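I've had the Reramari streaming box for 3 months now and I'm mostly pleased with it! Setting it up was easy (plug in, type the wifi password, done) and the picture on our old telly is lovely. The search is where it falls down. I typed in Warkar, a drama I know is on there, and got 137 results, none of them Warkar. Switching the region off and on again brought it back, but why should I have to?

The remote is a bit small for my hands, and the subtitles reset to off after every episode, which drives me up the wall. Still, it hasn't frozen once, and my old Prasness box did that nightly. Four stars from me, and I'd give it five if they sorted the search.
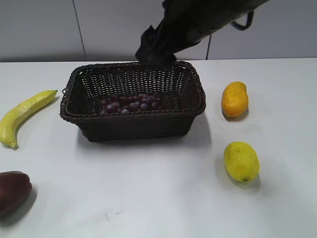
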